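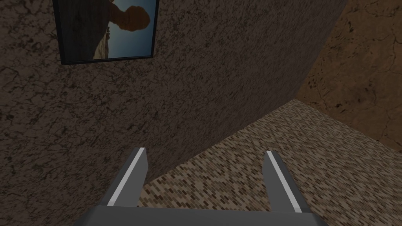

Thursday, late. Feet hurt, head full. I finally got to the open day at Tranow, after two years of saying I would, and I'm so glad I went! It's a long drive past Gullwood and I almost turned back at the gas station (rain, no coffee). They let us in by groups, and mine was mostly retired folks and one very serious kid with a notebook.

I'd pictured big orange arms welding cars. Nope – the whole morning was simulation. They build bedrooms on a computer and let a robot loose in them, and ours came with a nightstand, a bed and a teddy bear lying on it. I want that bear. 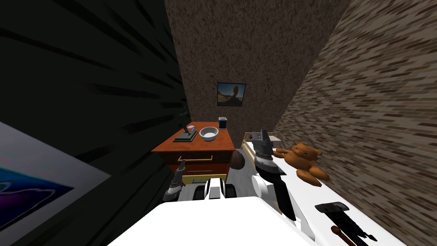 Our guide said they have 329 of these rooms now, and the walls and floors get swapped around so the robot can't get used to one look. Some of the combinations are hideous. Brick pattern on a bedroom wall, who sleeps there? I said so out loud and got a laugh.

After lunch (soup, fine) we moved over to the Myklebust hall, where they talked about the gripper for roughly 40 minutes too long, but I did like the views from down by the fingers. I wrote down one bit from the questions at the end.
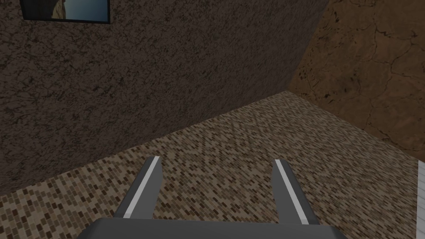
Why practice on a computer first?

A bad move in there costs nothing, and they can run 400 tries overnight.

Bought a mug. Must call Lestby tomorrow about their open day, it's only 5 dollars.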